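How a robot learns by having a go

Most machines do the same thing every time. A toaster heats up, waits and pops. It doesn't need to know anything about your bread. A robot that helps in a house has a harder job, because a house is never the same two days running. Chairs get moved. Somebody leaves a shoe in the hall.

This page is about one way of teaching a robot to pick things up. It was tried by a team working on a project called Pruleo, with a robot arm they named Stuvlow. The method is called learning from demonstration. A demonstration is when one person shows another how to do something, like a grown-up showing you how to tie a lace.

Why not just write the instructions?

You can try this yourself. Write down exactly how to pick up a cup. You might begin with "put your hand round it". But where is the cup? How wide do you open your fingers? How hard do you squeeze? When do you stop squeezing and start lifting? You know all of this without thinking, and that makes it very hard to write down.

Engineers used to write those instructions anyway, line after line. It worked if the cup was always in the same spot. If the cup was moved a little to the left, the robot closed its fingers on nothing.

Showing the robot

The Pruleo team did it differently. A person moved the arm through the job using a set of handles. When the handles went forward, the arm went forward. When the person squeezed, the gripper closed. (A gripper is the part of a robot arm that does what your hand does.)

While this was going on, the computer saved two things over and over again. One was what the robot's camera could see. The other was what the person made the arm do at that moment. One go at the job, from start to finish, is called an episode.

The team recorded 3000 episodes. That took most of the winter, and they finished in February. The people doing the moving had to take plenty of breaks, as it makes your arms ache.

Finding the pattern

Next, the episodes were given to a computer program called a neural network. It is a very large sum with a great many numbers in it that can be changed. The program looks at a camera picture and guesses what the person did next. At first its guesses are terrible. Each time it is wrong, its numbers are changed by a tiny amount so that the next guess is a bit closer. This is called training.

Training does not need the robot at all. The arm can be switched off while the computer goes through the saved episodes again and again.

When training was finished, the program was put in charge of the arm. Now there was no person on the handles. The camera sent in a picture, the program chose a small movement, the arm made it, and then the camera sent in another picture.

Is it just copying?

A little bit, yes. But if it only copied, it would make exactly the same movements each time, wherever the object was. A good program has seen so many episodes that it can manage when things are slightly different from anything it was shown.

The team needed to find out how good theirs was, so they ran a test. They also wanted to know whether the number of episodes mattered. They trained one program on all 3000 and another on only 95 of them. Then each program had 31 tries at picking up an object, which was put in a new place each time.

The program with all the episodes managed it on 28 of its 31 tries. The one with 95 episodes did much worse. It often went to the right part of the room and then stopped short, or closed the gripper too early.

Both programs had the same tries, in the same places. That is what scientists call a fair test. If one had been given the easy places and the other the hard ones, we wouldn't know what made the difference.

Where the camera goes

A camera can stand on a tripod and watch the whole room, or it can ride on the arm itself, down near the gripper. Each has its good points. From a tripod you can see where everything is, but the arm often gets in the way at the worst moment. A camera on the arm goes wherever the arm goes.
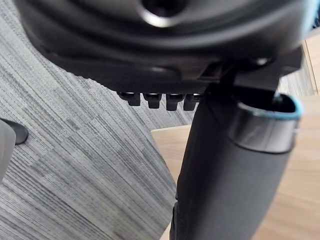

A camera on the arm has problems too. Parts of the robot are always very close to it, and close things look blurry. The floor seems to slide and tilt when the arm turns. You might find pictures like that muddling. The program has to learn that some shapes belong to the robot and others belong to the room -- and it learns this from the episodes, in the same way it learns everything else.

What went wrong

Three of the 31 tries failed even with the better program. In two of them the gripper touched the object and pushed it away. In the other, the arm stopped and did not start again. The team is not sure why, and they would like to run that one again with the lights changed.

There is a bigger limit as well. The program learned one job. It can't open a drawer, and it has no idea what a drawer is. To teach it, somebody would have to pick up the handles and record a new set of episodes.

Words to know

Gripper -- the part of a robot arm that holds things.
Demonstration -- showing how a job is done.
Episode -- one recorded go at a job.
Neural network -- a computer program with many numbers that change during training.
Fair test -- a test where only one thing is different.

Something to try

Ask a friend to close their eyes and be the robot. Put a soft toy somewhere on the table and tell them how to pick it up, using only words. Then do it again, but this time gently guide their hand. Which was quicker? Now move the toy and see whether they can find it with no help at all.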